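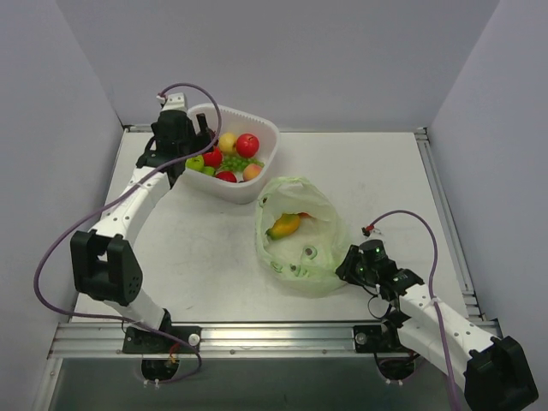 Ticket 442: white basket, bags keep catching on the rim
Opened by: Mireille Chamoun
Site: Neltham, packing room
Status: closed, with one thing left over

Hello, me again, sorry! I've got a gripe with the white plastic baskets that came in the May delivery from Lorkevel. We put the spare parts up in plastic bags, the bags go in the basket, the basket goes on the shelf. Simple enough, except the bags keep snagging on the way in and I've had three tear on me this morning (washers all over the floor, lovely). The old baskets never did this. Can somebody have a look before I lose my temper with them?

Reply from Birthe Brynjólfsdóttir, 10.20
Hi Mireille, oh dear, washers are the worst. Can you run a fingertip round the inside of the rim and tell me if it's rough anywhere? Also which bags are you on, the thin Jadance ones or the thicker ones we had over the winter?

Mireille, 10.45
Thin ones, we finished the thick ones ages ago. And yes! There's a little ridge of plastic, sharp enough to pull a thread on my cardigan. I checked the next basket off the stack and it's got one in the same place, so I don't think I've just picked a dud.

Birthe, 11.05
That'll be moulding flash, a bit of leftover plastic from when they were made. Two things to try. Take the ridge down with fine paper, 400 grit if there's any in the drawer, and go gently or you'll end up with fluff instead of a ridge. Then wipe it with a damp cloth. If that's no good, fold a strip of cloth tape over the rim.

Mireille, 13.30
Tried the tape first because I couldn't find the paper (it was under the label rolls, of course). Tape was hopeless, the bags stuck to the edge of it and I was worse off than before. Peeled it off and did the sanding on one basket. Much better, I put 18 bags in and not one caught, though the last few were a squeeze and I had to press the air out of them before they'd lie flat.

Birthe, 13.50
Great, leave the tape off then. Could you do the rest of the stack when you've got a quiet half hour? And don't fill them right up to the top, the bags want to sit below the rim or they'll rub when the baskets go on the shelf.

Mireille, 16.15
All sanded, and my fingers are white with dust. No tears since lunch. I've put the rough-rim note on the Haddadin sheet so the late shift knows to check any new ones. Happy for you to close this, but please could we order the thick bags next time? There are 900 of the thin ones left and I'm not enjoying them.

Birthe, 16.25
Closing now. I've asked for a price on the thick ones and will put it on a new ticket when it comes back.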